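Home Organization Basics
Handout 3: Drawers and Landing Spots

Read this before you start the worksheet. You will need one drawer that gets used every day, a pencil, and 27 minutes without interruptions. Choose a drawer in the kitchen or entryway. Leave file cabinets for Handout 4, where we cover paper.

Terms for this unit

Landing spot: the place where an item is put down when someone walks in or finishes a task.
Home: the place where the item is stored.
Drift: what builds up when the landing spot and the home are too far apart.

Most households have more drift than clutter. The items are wanted and used, but they stop two or three steps short of where they belong. When Gert Tshabalala taught the first version of this course in Trakircombe, the class listed everything on their kitchen counters for homework. The combined list came to 243 items, and most of them already had a home somewhere in the house.

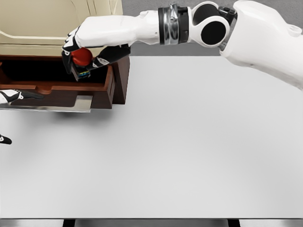
A drawer works best when it has one job. Write that job on the worksheet in five words or fewer, such as "things for packing lunch" or "mail and stamps." Then test each item against it. Small round things are a common problem, because they roll to the back and get buried. Something the size of the red one in the robot's hand needs a divider or a shallow bin to hold it in place – an open wooden drawer with a smooth bottom won't do that. Measure the inside height before buying any bins. The Plastetti trays used in class come in two depths, and the deeper one does not fit most kitchen drawers.

Working through the drawer

Take everything out and put it on a towel. Wipe the drawer. Group the items by task, and don't group them by size or color. Put back only the groups that match the job you wrote down. Everything else goes in a box marked "rehome."

The rehome box has to be emptied the same day. If you stop halfway – and many people do – write the leftover items on the back of the worksheet so we can go over them in class.

Shared drawers

Ask everyone who uses the drawer what they reach for first. Put those items at the front, even if it looks uneven. Labels help for the first month or so and can come off after that.

For next time

Finish one drawer and fill in both sides of the worksheet. Read the Mikuš chapter on daily resets, up to page 18. Bring one item you could not find a home for.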